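椅子の上のクッションは誰のものか

急いで書く。書きかけのまま年を越してしまって、もう2025年1月。出さないとまた来年になるので、粗いまま出します。

先に言いたいこと。座面は空けておけ。以上。これだけ。

これだけなんだけど、言うと必ず揉める。とくにクッション好きの人と揉める。私もクッションは好き。好きだからこそ言ってる。椅子の座面にクッションを並べて、ふっくら立てて、角をちょっとつまんで、はい完成、というあの片づけ方。あれは片づけじゃなくて陳列だと思う。座る人が来たらまずどかさないといけない。どかした先がない。で、膝に抱える。あるいは背中とひじ掛けのあいだに押しこんで、半分だけ腰かける。お客さんがあの姿勢になってるのを見るたびに、ああ申し訳ないと思う。

私はTuvportという小さい談話室の鍵を持ってる。もう6年。貸し部屋というほど立派なものではなくて、近所の人が編み物をしたり、待ち合わせに使ったり、雨の日に子どもがごろごろしたりする部屋。最後に出る人が整えて帰る決まり。決まりなんだけど「整える」の中身が人によって全然違う。ここから話が始まる。

ある人はクッションを全部椅子にのせて帰る。ある人は全部床に積む。ある人は棚につっこむ。翌日に来た人は、前の人の流儀をまず全部崩すところから始める。これが毎日。だから決めましょうよ、と言ったのが私。

私の案はこう。

椅子の座面には何も置かない。
クッションは床の丸いやつ、つまりプフの上か、かごへ。
プフの上は寝かせて置く。立てない。
人が来て使うなら好きにしてよし。

短い。短いのがいいと思った。壁に貼れるし。

反対はすぐ来た。Kuldeep Grewalさん。この人の反論がけっこうちゃんとしてて困った。いわく、プフだって座るものだろう、と。床に座る人間から見れば、プフの真ん中にクッションがのってるのは、椅子の座面にのってるのと同じ迷惑だ。あなたは椅子に座る側の人間だから椅子を空けたいだけだ、と。

ぐうの音も出ない。いや出た。ぐう。

で、一晩考えた。

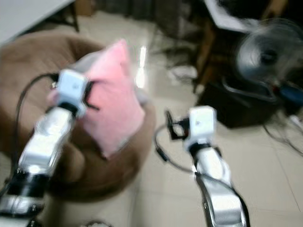 プフと椅子は何が違うか。考えて、違いは縁だと思った。プフには縁がない。丸くて、上がなんとなくくぼんでて、どこまでが座るところか決まっていない。クッションがのってたら、手で横へ払えばいい。床に落ちる。低いから、落ちたという感じもしない。転がったところがそのまま置き場所になる。その上に足をのせてもいいし、もたれてもいいし、誰かに投げてもいい（投げないで）。

椅子には背がある。とくに背がぐるっと回りこんで、ひじ掛けまで一続きになってる形。あれは囲いなんですよね。囲いの中に物があると、その物がもう先客に見える。鞄が置いてある椅子に座りにくいのと同じ。クッションでも同じ。先客がいる、と体が思う。立ったままの人ができる。部屋に空いた椅子があるのに人が立ってる。これが私のいちばん嫌いな光景。

だからプフと椅子は同じじゃないです。Grewalさん、これが返事です。遅くなりました。

ただ、Grewalさんの言うことで認めるところもある。プフの上に山にするのはだめ。山にしたら、それはもうただの物置き。低いからつい積む。床に近いものは散らかってても目に入りにくいから、つい。案の三行目を「寝かせて、ひとつ」に直した。残りはかごへ。これは私の負け。

色の話もしたい。脱線だけどする。

薄いピンクのクッション、私は長いこと苦手だった。可愛すぎると思って。でも茶色の家具の横だと話が別。茶色は沈むんですよ。冬の夕方の部屋だととくに沈む。電気をつけてもまだ沈んでる。そこにふわふわした薄い色がひとつあると、どこに手を伸ばせばいいかがわかる。飾りというより目印。玄関の鍵に鈴をつけるのと同じ感覚。茶色い椅子に茶色いクッションという組み合わせも上品だとは思うけど、夕方になると全部が一つのかたまりに見えて、座ろうとしてクッションの角をお尻で踏む。私は踏んだ。何回も。

で、ここが大事なんだけど、目印として効くのは数が少ないときだけ。全部の椅子にピンクがあったら、目印じゃなくて壁紙。雑誌の部屋がなんとなく落ち着かないのはあれだと思う。どの座面にも何か「差し色」があって、差しすぎ。差し色が渋滞してる。

Ballovitzという家具の店の冊子が談話室に置いてあって、暇なとき見るんですけど、どの頁の椅子にもクッションがのってる。ひとつも座らなれない。座れない椅子を売ってる。いや売り場に行けば座れるんだけど、紙の上ではどれにも座れない。あれを見て家を整えると、椅子がみんな棚になる。棚としては優秀ですよ、座面は平らだし高さもちょうどいい。だから置いてしまう。気持ちはわかる。

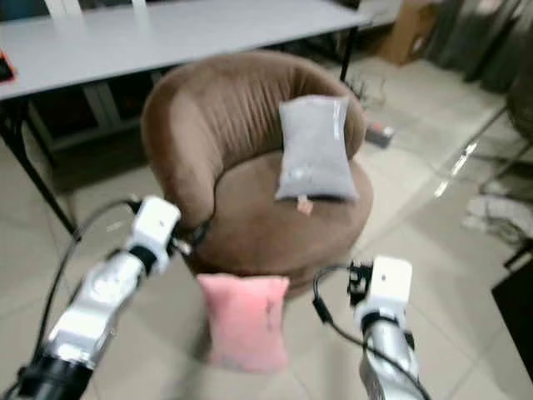
座面は、部屋の中でいちばん誘惑の強い水平面だと思う。机より強い。

机に物を置くときは、人はちょっとだけ考える。ここで食べるからとか、あとで書き物をするからとか。床に置くときは罪悪感がある。椅子の座面にはそのどっちもない。腰の高さで、手を離すだけで置ける。しかも「ちょっとだけ」という顔をしてる。コート、袋、読みかけの本、畳んだ洗濯物、畳んでない洗濯物。ちょっとだけが一週間いる。

うちの話をすると、台所のすみにHastthorpeという名前の椅子がある。型の名前なのか作った土地の名前なのか、裏にそう書いてあるだけで知らない。うちでは家族みんな「ハストさん」と呼んでる。このハストさんに、私は去年の夏じゅう一度も座らなかった。保冷袋と、引き出物の紙袋と、電池の切れた時計がずっと座ってた。時計なんて、電池を替えれば壁に戻れるのに。電池を買いに行って、帰ってきて、電池の袋をハストさんに置いた。そういうことです。

だから「クッションくらいいいじゃない、柔らかいんだし、元から座るための物なんだし」という意見に、私は弱気になれない。クッションは入口なんです。クッションがのってる椅子は、もう「物がのってる椅子」で、次の物をのせるのに何の抵抗もない。クッションの横に袋。袋の上に帽子。空っぽの座面に最初のひとつを置くのは少し勇気がいる。その少しの勇気を、クッションが先に払ってしまってる。

逆に言うと、空いてれば空いてるほど空いたままになる。これは談話室で見ていて本当にそうだった。最後の人が座面を空けて帰った次の日は、なんとなく一日じゅうきれい。ひとつでも置いて帰ると夕方には荷物置き場。数字はとってない。とる気もない。見てればわかる。

匂い袋とか湯たんぽ袋とか、中に粒々の入った小さい袋もののことも書いておく。あれの扱いがいちばん難しい。クッションの仲間みたいな顔をしてるけど、仲間じゃない。粒が入ってる袋は、座ると痛いし、破れたら終わり。前に家で、豆の入った肩あて用の袋を破いたことがある。椅子に置いてて、暗いところで座った。豆は翌月まで出てきた。冷蔵庫の下からも出てきた。だから粒ものは座面も禁止、プフも禁止。かごか引き出し。ここは譲らない。Grewalさんもここは同意見で、めずらしく握手した。

見分けがつかないという人もいる。つく。持てばわかる。持って、傾けて、中身がざらっと片側に寄ったら粒もの。寄らずに戻ってくるのが綿もの。小さい子にはそう教えたら一発で覚えた。大人のほうが覚えない。

カバーの話。これもお金の話なので短く。

床にクッションを置くと汚れる、だから椅子に置くんだ、という意見があって、これはもっとも。もっともなんだけど、それはカバーを洗えばいい話だと思う。談話室用にEscobedoというところの替えカバーを買った。1,574円。送料を別に1,010円とられて、それはちょっとむっとした。カバーが旅をする値段じゃない。洗濯ネットは99円。これで床に落ちるのが怖くなくなった。怖くなくなると、置き方がやさしくなる。というか雑になる。雑でいい。クッションは雑に扱えるのが値打ちだと思う。

洗えないクッション、繊細すぎるクッション、毛足をそろえてから帰らないといけないクッション。そういうのは談話室に寄付しないでほしい。家で大事にしてください。これは本当にお願い。善意で来るんですよ、すごくいいやつが。で、みんな気をつかって触らない。触らないクッションが椅子の真ん中に鎮座する。座る場所がひとつ減る。善意で席が減る。

毛足の話が出たのでついでに。ふわふわのクッションを片手で持つとき、どこを持つか。私は角は持たない派。角を持つと縫い目に力がかかって、中身が下に落ちて、だんだんしずく形になる。横っ腹をつかむ。わしっと。見た目は乱暴だけど、こっちのほうが形がもつ。角をつまんで運ぶ人のクッションは一年で首ができる。首のあるクッションはもう何をしても立たない。立てなくていいんだけど。

椅子のほうの手入れも。ビロードみたいな布の椅子は、物をのせっぱなしにすると跡が残る。毛が寝る。縦に筋の入った背もたれだと、筋のあいだに埃もたまる。空けておけば手でひと撫でして終わり。のせてると、どかして、撫でて、戻して、という三手になるから、誰もやらない。やらないのが正直なところ。私もやらない。手間が少ないほうに倒しておくのがいい。

ここまで書いて、反対意見をもうひとつ思い出した。腰が悪い人はどうするんだ、という。椅子に最初からクッションがあったほうがいい人もいる。これはね、あります。あるに決まってる。うちの母がそう。でも母を見てると、最初から置いてあるクッションはまず外すんです。位置が違うから。自分でプフのところへ行って、選んで、持ってきて、背中の下のほうに入れて、二回ずらして、座る。人の腰はそれぞれだから、置いてくれた位置でぴったりなんてことはまずない。なら手の届く場所にあって、椅子は空いてるほうが親切だと思う。立ったりかがんだりがつらい人には、聞いて、渡す。聞けばいい。低いプフから拾うのがつらいというのはその通りで、だからかごは机の脇の、かがまなくていい高さに置くことにした。これは今月変えたばかりで、まだみんな間違えて床のほうを探してる。慣れてほしい。

机の脇といえば、白い長机の下。あそこに物を入れるのもそろそろやめたい。影になって見えないから、いくらでも入る。入ったら出てこない。これは別の回に書く。書けば長くなる。今日はクッションだけ。

あと、きれいに見えるかどうか。結局これを言われる。空っぽの椅子は寂しい、部屋が冷たく見える、と。

うーん。これは好みなので勝てない。勝てないけど、私は空いた椅子を寂しいと思ったことがない。空いた椅子は「どうぞ」に見える。丸い背の、ちょっと抱えてくれそうな椅子ならなおさら。クッションが座ってる椅子は「ご予約席」に見える。冷たいのはどっちだろうと思う。人を呼ぶ部屋なら、どうぞのほうが多いほうがいい。

それに、寂しいなら自分が座ればいい。

Grewalさんにこの下書きを見せたら、半分はわかった、半分は自分の家ではやらない、と言われた。家のクッションは家の勝手なので、それでいいです。私が言ってるのは人と使う部屋のこと。ただ家でもやってみると楽ですよとは言いたい。ハストさんは今、空いてる。さっきまで私が座ってこれを書いてた。背中が少し痛い。クショッンを取ってこようかと思ったけど、立つのが面倒でそのまま。

直した貼り紙の文面、最後に載せておきます。字が大きいほうがいいという声があったので、大きく書き直して、来週までに貼ります。

椅子の座面は空けて帰る。
プフの上は、寝かせて、ひとつ。
残りはかご。
粒の入った袋は必ずかごか引き出し。
迷ったらかご。

かごがいっぱいのときはどうするか、という質問が早速来てます。減らしてください。持って帰っていいのもあります。鍵の人（私）に言ってくれれば、どれがいいか一緒に見ます。午前中は大体います。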